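Water at the Bedside: The Quiet Work of Stocking a Guest Room

A guest arriving late at a country hotel looks first for the light switch and then for something to drink. The provision of bottled water has become so ordinary a part of accommodation that it rarely receives attention in its own right, yet it occupies a measurable share of the working day in any property of moderate size.

The Metent, a 27-room hotel in the centre of Trelstead, reviewed its arrangements in January. Until then, bottles had been issued singly from a store on the ground floor and carried upstairs on trolleys. Under the present system, full packs are taken to each floor still in their wrap and opened at the point of use. The hotel now goes through 4000 bottles in a busy season, and the change has removed one complete stage of handling between the loading dock and the guest.

Opening a pack in a furnished room requires some care. Shrink wrap holds bottles firmly at the shoulder, and a bundle pulled apart too quickly will tip. The hotel's housekeeping manual asks that the pack be set down on a firm, level surface with its caps upward, and that bottles be drawn straight up by the neck. Knives and scissors are not carried on the floors, a rule adopted in the interests of the polished timber furniture that remains from the building's earlier life as a railway hotel.

Bottled water on the side table. 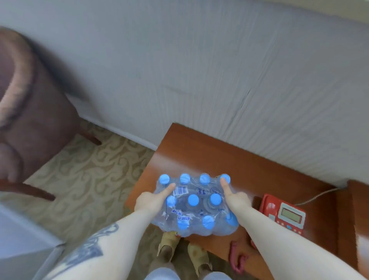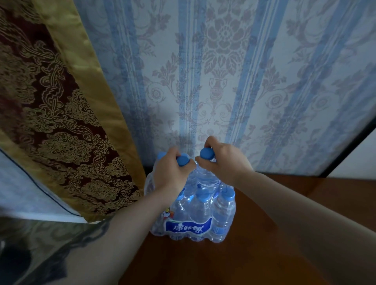
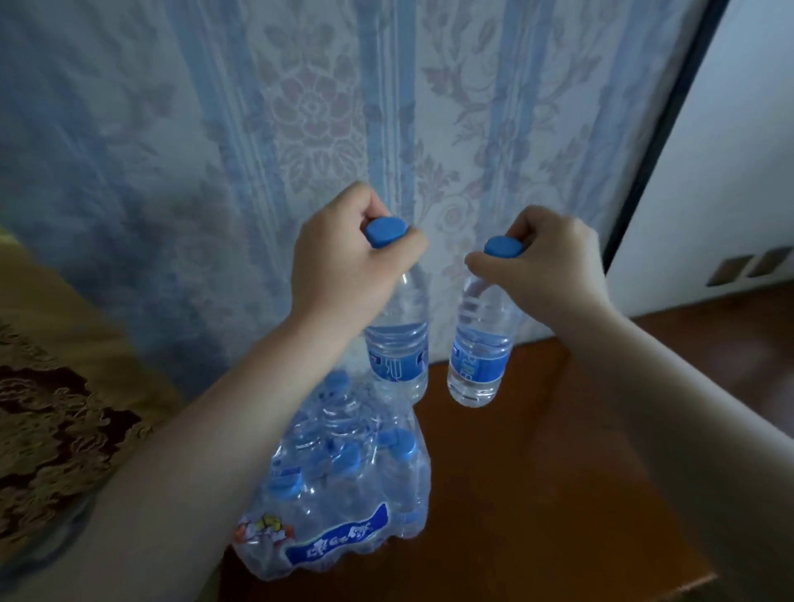 Placement is governed by a standard that has changed little over the years. Each room receives 2 bottles as a matter of course, with labels turned to the front. They are to stand clear of the telephone and of any lamp cord, within reach of a person seated in the armchair or lying in bed. Families staying in the larger rooms at the rear may request a further supply at reception, and no charge is made for it.

Storage presents greater difficulty. The linen rooms at the Metent were designed for sheets and towels, and their upper shelves are unsuited to the weight of water. Packs are therefore kept at floor level on slatted boards, with the oldest delivery nearest the door. A second store at Plernavden, shared with a neighbouring conference centre, holds a reserve of 1000 bottles against road closures and the long weekends of summer.

The matter of waste has also been considered. Spent wrap is folded flat and bagged separately from general rubbish, and empty bottles are gathered in the morning with the used glassware. The hotel has examined the case for glass carafes filled on each floor, a practice already followed in the dining room. A trial on the upper storey is planned, and its results will determine whether the carafes are introduced throughout the building or reserved for guests who ask for them.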